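Chapter 4
Water in the Home

Words to know: basin, drain, overflow, fixture, household

In the village of Watunano, old people still remember the time when the bath was a place and not an object. Families walked to the river, and each family had its own flat stone for washing. The first pipes came late, and in the beginning there was only one tap for 65 persons.

The town of Jelholm has a different history. A public bath house was opened there, and for a small coin a person could have hot water for 50 minutes. Inside the private houses, a bath was a metal tub which was carried to the kitchen and filled by hand. The teacher Kurniawati Wattimena, who collected memories in both places, writes that "the same water was used by the whole family, and the youngest child came last."

In this chapter we will study how water entered the house, and how the rooms of the house changed after it. In Section 4.1 we look at pipes and pressure. Section 4.2 is on the drain and the overflow, two small openings with a long history. Before you read, ask an older relative where they washed as a child, and write down the answer.

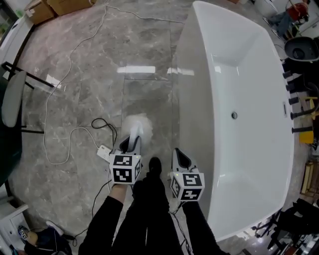
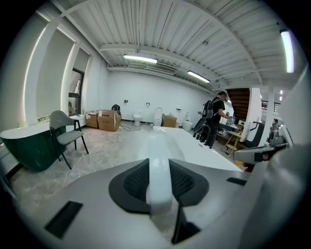 Figure 4.1 Indoor views with a floor of marble pattern. The bathtub in the first view stands free from the walls.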